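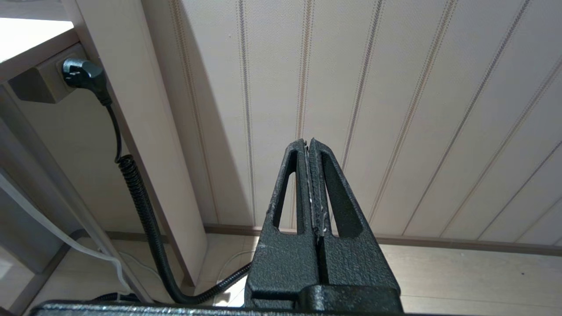
Speed limits and stop rules for a two-arm robot working in a furnished guest room

Posted by Skostura in Rules and Good Practice

We are writing a site procedure for a two-arm robot that does tidying and restocking in a guest room mock-up. The work is toiletries, water bottles, small plug-in items, that kind of thing. The room has ordinary furniture and ordinary wall outlets, and the arms have parallel grippers.

My draft has a speed cap whenever a person is inside the taped area, a stop button within reach of the operator, and a check of the gripper fingers before each session. What I don't have is anything on mains power. Some of the objects we handle sit in a live power strip or next to one. Our lab manual from Etis only talks about dry parts in a fixture, so it doesn't help. Do people treat this as an electrical rule, a robot rule, or both? And who signs it off?

Baysal
Member, 300 posts

Both. Do the risk assessment for the whole cell, and the cell includes the table, the strip and whatever is plugged into it. ISO 12100 gives you the general method and ISO 10218 covers industrial robots and their integration. Neither one will hand you a paragraph about a power strip on a ledge, so you write that part yourselves and get a qualified electrician to read it.

What we have in our procedure:

Strip switched off and unplugged at the wall before anyone changes the layout.
Supply protected by a GFCI, tested at the start of each shift.
No open liquids on the same surface as the strip. Sealed bottles stay on a separate shelf.
Cords routed outside the reach of both arms, and looked at again after every layout change.
Gripper force set for the weakest object on the list – a thin plastic bottle in our case, well under what the arm can do.
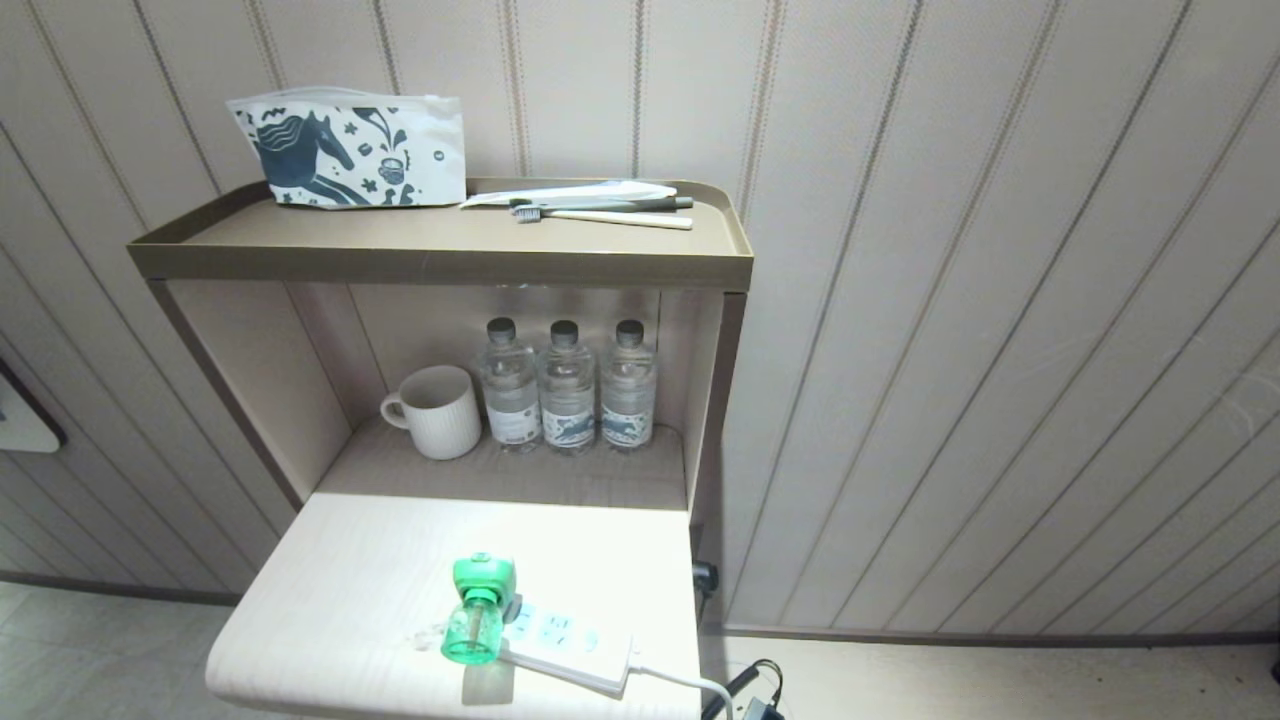 Guest room shelf with the water bottles in the middle level and the power strip on the ledge below.

With a layout like that, the cord going over the side of the ledge is the first thing I would write up. Put it in the drawing so that the next person sets it the same way.

Skultard
New member

just slow everything down, we never had a problem

Custódio Abreu
Moderator

Slow is good but it is not a rule until there is a number and somebody checks it. Measure the speed at the gripper, write it down, and repeat the measurement after any software change.

I agree with most of what Baysal posted. I would add finger inspection as its own line with its own initials. Coatings wear on the contact faces and bits come off, and then the grip on smooth plastic changes. We log ours every 90 hours of running and replace the pair at 2,000, sooner if the tips are chipped. Those are our figures for our fingers, so ask your supplier for theirs.

On sign-off, we use 2 signatures, one from the person responsible for the robot and one from the person responsible for the building's electrical supply. It takes longer the first time. After that it is a short form – the only part that changes is the object list.

Plug-in liquid refills need an entry of their own on that list. Note the maximum tilt, whether the cap is sealed, and what the operator does if one leaks.

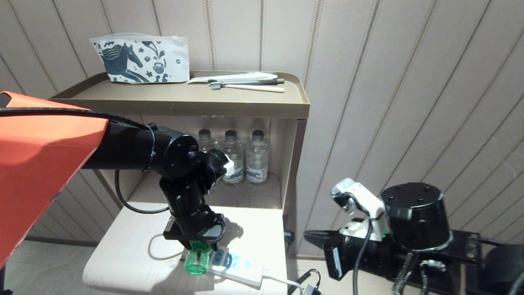 Does the second arm have to be stopped while the first one is handling something near the power strip?

Only if your risk assessment says so, but many sites do it anyway during setup. If both arms stay enabled, give each one its own zone in the software and make the zones meet short of the strip. The stop button has to stop both arms regardless of which one is moving.

Skostura

Thanks, I'll add the electrical section and the second signature. The draft goes to our safety office in September, and I'll post their comments in this thread.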